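Maintenance of the Two-Arm Cell
Project report, Efua Yakubu

3. Starting condition

The cell came to our group in June from the Dratska lab. It has two arms, each with a two-finger gripper and a wrist camera. The Faro controller had a log of 4,000 cycles since the last service, and there were no written notes with it. My part of the project was to get the cell back to a state where both grippers could meet at the same point, and to write a routine the next group can follow.

Two faults were known. The left arm drifted during long runs, and the right wrist camera dropped out when the elbow was bent far in.

4. Work done

The camera fault was in the cable. The loop at the wrist was too short, so the plug was pulled each time the joint turned. I gave it more slack and moved the arm by hand through its full range before turning the power on. After that I ran the Garport test program 100 times and the camera stayed connected.

The drift took longer. I zeroed each joint on the left arm again, starting at the base, and saved the new values under a separate name in case we had to go back. Then I checked the alignment by bringing the two fingertips together over the table at low speed, with a small part held in the left gripper and the right one closed. 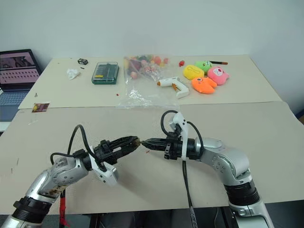
I repeated this check 10 times. In 6 of them the tips met where they should. The others were off to the same side, so I corrected the wrist offset and did the whole set over. The second set was good — the offset had been entered with the wrong sign.

5. Routine for the next group

Before each session, look over the cables at both wrists and move each joint by hand. Run the tip check at low speed. Write the result in the Opoku sheet, including the bad ones. If the tips miss, zero the joints again before changing any offset.

6. Still open

The joint collars have not been opened. I don't have the right puller for them, and the supplier has not answered yet.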